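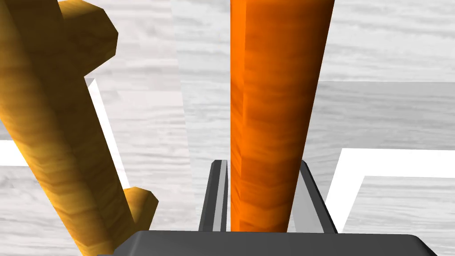

Measuring a room and drawing the plan

Juwita Kusuma

These notes cover a single room measured by one person with a tape, and the pencil plan made from the measurements. They were written for the October survey of the upper floor at Gasungate and have since been used at Inomgate, where the rooms are less square. Nothing in the method is particular to either building.

Equipment

A 5 metre steel tape with a stiff blade. A cloth tape stretches and should be kept for gardens.
A clipboard and plain paper for the site sketch.
Squared paper ruled at 5 mm for the finished plan.
Two pencils, one soft for sketching and one 4H for the final lines.
A red pen for dimensions.
A short spirit level.

Each 5 mm square on the finished plan stands for 200 mm in the room. If the room is too long for the sheet at that scale, tape a second sheet to the first. Do not change the scale for one room in a set.

Making the sketch

Stand in the doorway and draw the outline of the room freehand, large enough to fill most of the page. Proportion matters very little. What does matter is that every change of direction in the wall appears on the sketch, including chimney breasts, boxed pipes and the small returns beside windows. Walk the perimeter once with the sketch in hand and add anything missed from the doorway.

Letter the corners clockwise, starting with A at the corner to the left of the door as you come in. Use the same starting point in every room. On the Gasungate job the first three rooms were lettered from the window side and the rest from the door, and the sheets had to be redrawn before they could be joined.

Mark the floor level at which the plan is cut. The usual convention is a horizontal slice at waist height. Anything crossing that slice is drawn with a solid line, anything above it with a dashed line. A high shelf or a beam is therefore dashed, and a low window seat is drawn in thin solid line as something seen from above.

Running dimensions

Measure each wall as a running dimension. Hook the tape at the starting corner, lay it along the wall and read off every feature without moving the hook. Write each figure at right angles to the wall, beside the feature it belongs to. Separate measurements taken one after another and added up will carry a small error from each reading, and on a long wall the total is often out by more than the thickness of the skirting.

Take the tape along the wall above the skirting. If furniture prevents this, measure along the face of the skirting at both ends and note its thickness on the sketch.

Write everything in millimetres, with no units and no decimal point. Where a wall is longer than the tape, make a pencil tick on a strip of masking tape, start again from the tick, and write the two lengths down before adding them.

Diagonals

Four wall lengths do not fix the shape of a room. A rectangle and a leaning parallelogram can have the same sides. Measure corner A to corner C, then corner B to corner D, both at the same height. In a square-cornered room the two diagonals agree. A difference of up to 7 mm can be ignored at this scale. Anything greater should be drawn as found.

For an L-shaped room, divide the sketch into two four-sided figures and measure both diagonals of each. The dividing line must be measured too.

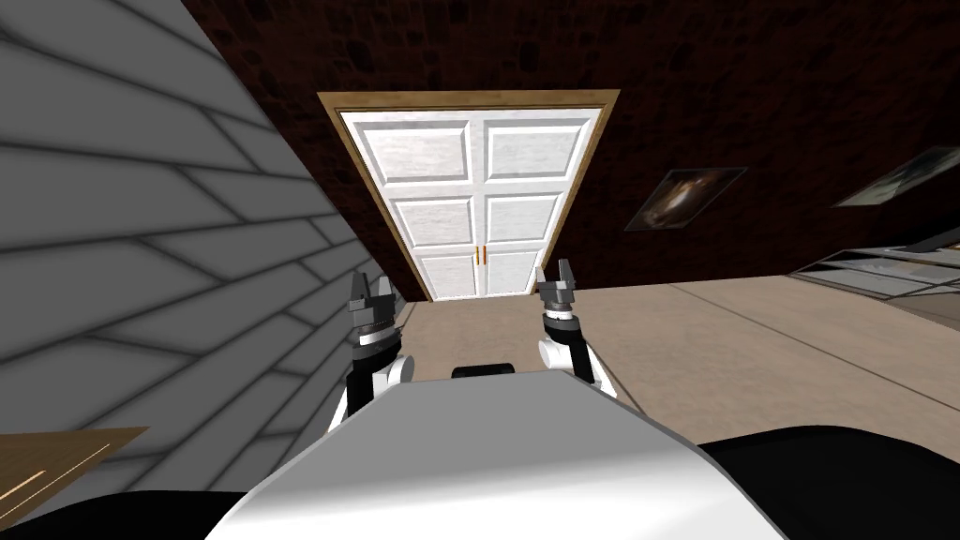
Openings are recorded in two parts, position and type. Position comes from the running dimension, read once at each side of the opening on the inside edge of the frame. Type goes on a separate door and window sheet, with a reference such as D1 or W1 that is repeated on the plan. For a closed pair like the white doors here, the entry would read: double door, two leaves, centre seam, six panels in three rows of two, timber frame with inner moulding line. The swing is entered only after the leaves have been opened and checked. On the plan a pair is drawn as two short lines, one from each side of the opening, with a quarter circle for each leaf meeting at the middle. Unequal leaves are common in older buildings, so measure each one and do not halve the total.

Windows need a sill height and a head height as well as a width. Write these as two figures with a stroke between them, sill first. For doors the head height alone is enough.

Wall thickness is taken at the openings. Open the door, hold the tape across the full depth of the reveal from plaster to plaster, and write the result in a circle so that it is not mistaken for a running dimension. If a wall has no opening, leave the thickness blank until the room on the other side has been measured.

Drawing up

Draw up on the same day if possible, in the evening at the latest, while the room can still be remembered.

1. Draw wall A to B along a printed line, starting on an intersection of the grid.

2. Set a compass to the scaled length of diagonal A to C and swing an arc from A. Set it to the length of wall B to C and swing a second arc from B. The arcs cross at corner C.

3. Find corner D in the same way, from A with the length of wall A to D and from B with the length of diagonal B to D.

4. Measure C to D on the drawing and compare it with the figure on the sketch. This wall has not been used in the construction, so it serves as the check. If it fails, look first for a misread tape, especially a figure read from the wrong side of a hundred mark.

5. Mark the openings from the running dimensions, then add wall thicknesses outside the inner line.

6. Go over the lines with the 4H pencil and rub out the arcs. Leave the corner letters in place.

Add a north point, the scale, the room name and the initials of whoever held the tape. The Inomgate sheets also carry the ceiling height, written in a small box in the middle of the room.

Joining rooms

Adjoining rooms are placed using the shared openings. Trace the second room, lay it over the first, and line up both sides of the doorway with the wall thickness between them. If two doorways are shared and only one will line up, one of the rooms has been drawn out of true and its diagonals should be taken again. Do not spread the error between them.

Keep the site sketches with the finished plans. Queries about a plan are settled from the red figures on the sketch, and a measurement scaled off the drawing should never be used to order materials.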